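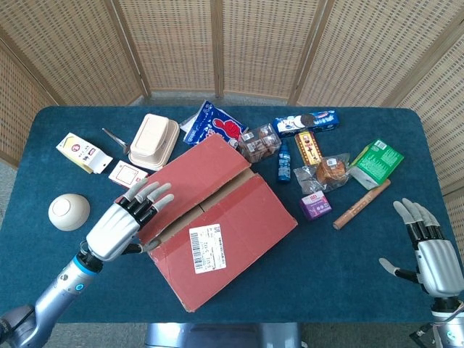 3.2 Student task and recording procedure

Figure 2. Packing station used in the box task, with the carton on the felt surface and both robot hands at the near side.

The project work was organized as a two-semester course at the Vemthorpe school of engineering, and the first group of students began in September. Each team received the same assignment: to teach the two-handed robot to open the flaps of a cardboard box and to place grocery items into it, using demonstrations given by the students themselves. The teams were free to choose the learning method, but the station, the items and the rules of scoring were common for all.

The station is shown in Figure 2. The table is covered with felt, and a rattan screen stands behind it and at both sides. We decided on the screen after the first trials, when persons walking in the laboratory disturbed the detection of objects in two of the team programs. The felt was selected by the students. On the bare table the light packages moved away when a finger touched them, and with the felt this happened less often, although it did not disappear.

The items were bought in an ordinary food shop and they were not modified. They include packed pastries and cookies, plastic food containers, small paper boxes, a spoon and a rolling pin. It was our intention to mix soft packages with stiff ones, and long objects with round ones. A plastic-wrapped bun requires a very different closing of the hand than a rolling pin, and the students met this difficulty already in their first week. Transparent wrapping was the second difficulty. The team Skalarier, which relied on a depth image only, had to change its method for the clear packages and lost much time by this.

3.3 Collection of demonstrations

In total the class recorded 393 demonstrations. Every demonstration starts with the items spread over the table in a new arrangement, and the box is turned to a new angle by the student who is not operating. The operator then controls both arms and is asked to use the left hand mainly for the box and the right hand mainly for the items. This division was not in our original plan. It was proposed by Haf Harries, then a student in the team Gethin, after she noticed that a box which is not held tends to rotate when the other hand pushes on a flap. The other teams accepted the proposal, and the earlier recordings without this division were kept in a separate set.

A demonstration was rejected when an item fell from the table or when the operator stopped for a longer time to think. The last rule caused discussion. Some students argued that a pause is a natural part of the work and that the robot should also learn to wait. We kept the rule for the present study, but we consider the argument to be a reasonable one.

3.4 Evaluation in the class competition

The competition was held on 16 November 2019 with 9 teams. Each team had 40 minutes at the station, including the time for loading its program and for repeating a failed start. A point was given for each item that was inside the box at the end, and a point was removed for each item that was visibly crushed. The judges came from another department and did not know which method was used by which team.

The team Nisorness obtained the highest score with a rather simple program. It selected the item nearest to the free hand, tried to grasp it, and went on to the next item after two failed attempts. More advanced programs had often a better grasp but spent their time on a single difficult package - in most cases the wrapped bun. In the written reports, several teams stated that they would have planned the order of the items earlier in the semester if they had practiced with the time limit. We have therefore moved the first timed trial to the fourth week of the course.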